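Bullcombe open day: the play-food room and the test kitchen

The Bullcombe site opened its doors for one afternoon in November. Visitors were taken round in parties of five, starting in the cutting room, where the plush fruit for the Odetti range is marked out and stitched. The current catalogue runs to 96 pieces. Seams are pulled to a set load before a design is passed, and the sheet on the wall listed 779 pulls for the season.

The second stop was the kitchen, where finished pieces are laid out at serving size. A lemon, a watermelon slice and a peeled banana were on a teal-blue plate, set partly on a light wooden tray. The seeds on the melon are stitched.

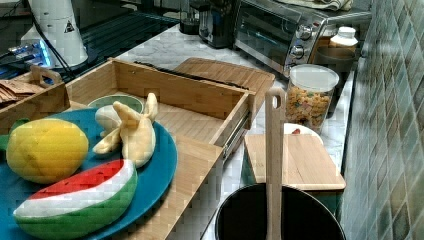 Annunziata Melis asked whether the banana peel could be made to close, as her nursery group prefers food that can be put back together. She was told that a fastening had been tried on 2 samples and dropped – small parts near the mouth fail the house rules.

The tour ended at the seconds shelf by the loading door. Prices were marked in pencil. Parking is on the Tarari side, and the gate shuts at half past four.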